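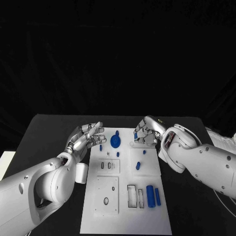
The Salian Board is the assembly benchmark kit we wished we could have bought when we started studying two-handed manipulation, and after a good long stretch of making do with borrowed parts and hardware-store odds and ends we finally sat down and designed it ourselves. It's a single white board that sits on any flat tabletop, with raised plates and slots to work against and a set of loose blue parts to work with. Small pegs like the one held in the right hand are where most labs begin, and we'd encourage you to do the same, even if the gear-like disc with the knob on top looks like more fun (it is more fun, and it will wait for you). The big blue cylinders are a different kind of grasp altogether, and a hand that does nicely on a peg may need a fresh approach for those.

Why a board?

Most of us have read a paper with a lovely insertion result and then spent a month trying to work out what the parts were, how tight the holes were and where everything stood at the start. We have written a paper or two like that ourselves, I'm sorry to say. The Salian Board comes with a printed layout sheet, a parts drawing for every piece and a short protocol, so that a number from your lab and a number from ours can sit in the same table without a page of footnotes.

How the method works

The protocol that ships with the board is called Fillik, and it grew out of our own work on learning from demonstration. A person teleoperates both arms through each task, and the recordings are used to train one policy for the whole board. The policy picks the part, chooses which hand should take it and decides when the other hand ought to help. We score every trial in 3 stages – grasp, align and seat – and each stage is logged separately. That last bit matters a great deal to us. A peg that was gripped well and lost at the rim of the hole tells you something quite different from a peg that was never gripped at all, and a plain pass or fail would bury it.

What we found

Our reference run used 158 demonstrations spread over 12 tasks. Grasping came along quickly. Alignment was the slow part, and the policy improved most when we added recordings where the operator had missed, backed off and tried again. We had been throwing those away as bad data! If you take one habit from our notes, please let it be keeping your fumbled demonstrations, labeled as such. We also found that policies trained with the board in one fixed spot did poorly once it was turned a little, so the protocol now asks you to shift the board between sessions.

What comes in the box

One Salian Board
Full set of blue parts, with spares for the smallest pieces
Layout sheet and parts drawings
Fillik protocol booklet and scoring forms
Download code for the Tornon logging software

The arms and hands are up to you. The protocol makes no assumptions about make or model, and we only ask that you report the hand you used and how many fingers took part in the grasp. One-armed setups are welcome too, with 5 of the tasks left out of the score.

Looking after it

Wipe the board with a soft, barely damp cloth and let it dry before putting the parts back. Please don't sand or oil the holes, however tempting it gets late in the evening, or your scores won't compare with anybody else's. Replacement parts are sold singly.

Ordering

Boards are made in small batches by Drendix and the next batch ships in June. Allow 19 days for delivery. Teaching labs can write to us for the classroom price, and we're always happy to look over a first set of results before you publish – send the stage logs along with the totals.

Page updated 6 Nov 2022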